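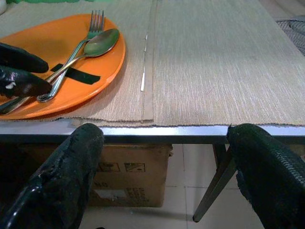
How to Wash and Care for Woven Placemats and Table Covers

Category: Home Care > Kitchen and Dining

I have used woven placemats for many years, first in my mother's house and now in my own apartment in Skirnside. In the beginning I ruined two good sets, one with too hot water and one with bleach. After that I started to write down what I did each time, and this page is made from those notes.

What you need

- A soft brush (an old toothbrush is fine)
- Mild dish soap
- Baking soda
- White vinegar
- Two clean towels, light in color
- A large bowl or a clean sink

First, find out what your placemat is made of

Turn it over and look for the label. If there is no label, put one drop of water on the back side. Cotton and linen drink the drop quickly. Vinyl or other plastic weave will let it sit on the surface. Straw, seagrass and paper weave are stiff and often smell a little like dry grass, and these should never go under the water completely.

If you are still not sure, treat it like straw. This is slower, but you will not lose the placemat.

Daily cleaning

1. Shake the placemat outside or over the sink. Crumbs go deep between the threads, so shake it with the front side down.

2. Wipe along the direction of the weave with a damp cloth. When you wipe across, you push the dirt into the gaps.

3. Dry it with a towel and leave it flat for 20 minutes before you put it in the drawer.

Washing cotton and linen

1. Fill a bowl with 7 liters of cool water and add one spoon of dish soap.

2. Put the placemats in and press them down with your hands. Do not twist them.

3. Leave them there while you do something else, but not overnight. I once forgot a set until morning and the brown border went into the white part.

4. Rinse until there are no more bubbles.

5. Roll each placemat in a towel and press on the roll. Then open it and pull the corners gently until the shape is square again.

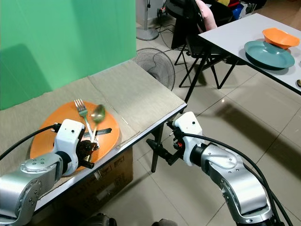

The drying is where most people make the mistake, in my opinion. A placemat which hangs from one corner will get a long ear on that corner, and no iron can fully take it away. Lay it flat on a towel, far from the heater. In January it takes a whole day in my kitchen, in summer only an afternoon.

Stains

Oil: Cover the stain with baking soda and wait one hour. Brush it off, then put one drop of dish soap on the stain and rub with the soft brush. For straw, stop after the baking soda.

Tomato and curry: Use cold water from the back side, as soon as possible. Then mix 300 ml of water with two spoons of vinegar and dab it on. My neighbor Hidayah Lau puts the cotton ones in the sun afterward, and with curry the yellow color becomes much weaker in one or two days.

Coffee and tea: The same vinegar mix works well. Dab, do not rub.

Candle wax: Let it become hard, then break it away with a blunt knife. Put a paper towel on top and use a warm iron for a few seconds. Please don't do this on vinyl, it will melt.

Fold lines in a table cover

A cloth that was folded in a closet for months keeps its lines, and it does not lie well on the table. Spray it lightly with water, smooth it with your hands from the middle to the sides and leave it. The small lines go away. For the strong ones you need to iron from the back side while the cloth is still damp, with the heat that the label allows.

To avoid the lines next time, roll the cloth on a cardboard tube. My table cover is 162 cm wide, so I fold it once in the long direction and then roll it. Marlina Ismail, who taught me most things about sewing, uses the tubes from wrapping paper - these are a little thin, but two of them taped together are strong enough.

Storing

Keep placemats flat and not standing up. If you have many, put a sheet of plain paper between them so the color of one does not mark the other. Straw ones need some air, so don't close them in a plastic bag. A bent corner on straw can be repaired: make it slightly damp, put a heavy book on it and wait until the next day.

Vinyl weave is the easiest of all. Warm water, soap, rinse, dry. But do not roll it tight when the room is cold, as it can crack along the edge.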